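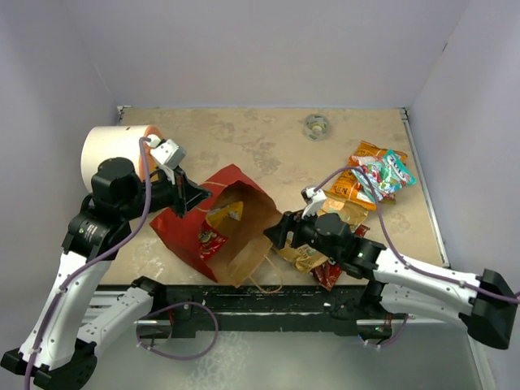 My sister-in-law swears that a care package should be packed the night before it ships and not a minute sooner, and after the year of the crushed crackers I have come around to her way of thinking.

October 26, 2024
By the Maldonado Street Kitchen

I have been mailing snack boxes to college kids, cousins and one very homesick nephew for a good long while now, and every fall I get the same questions about how to do it without everything arriving as crumbs. So I finally sat down with a cup of tea to write it all out. If you want yours to land before the November exams, this weekend is a lovely time to start.

Pick your box first

I know it's tempting to shop first and worry about the box later – I did it that way for years – but you end up with far too much food or a sad half-empty carton. A medium box holds plenty for one student and a roommate. Set it on the kitchen table, open, and keep it in sight while you make your list.

Shop small

Single-serve packets are your friends here. They fill odd corners, they stay fresh in a dorm room, and they can be stuffed in a backpack on the way to class. Go easy on chocolate if the box is headed anywhere warm, even this late in the year. I learned that one with a box to Wolura, where I'm told it could have been poured over ice cream.

Check the dates on everything. I like at least 3 weeks left on each packet, so there's no rush to eat it all at once (though they will).

Packing it up

1. Tape the bottom seam twice, once along the seam and once across.
2. Lay down a layer of crumpled paper, about as thick as your hand.
3. Put in the heavy things: nut butter, jars, cans of soup. Wrap any glass in a dish towel, and there's a free dish towel for the dorm.
4. Stand the flatter packets on their edges, like files in a drawer.
5. Add chips and anything puffy last. Please don't squeeze the air out of them!
6. Tuck your note on top, then fill the gaps with more paper.

Now close the flaps and give the box a gentle shake. If you hear sliding, open it up and add more paper. Mine usually needs a second go.

Mailing day

Write the address on the box and again on a card inside, in case the label comes off. Dorm addresses can be fussy, so ask for the room number and the exact name the mail room uses. One of mine went to the wrong hall in Trimance and sat there for 27 days, and the banana bread in it was past saving.

Keep your receipt until you get the text saying it came. And do ask what got eaten first, so you'll know what to buy more of next time.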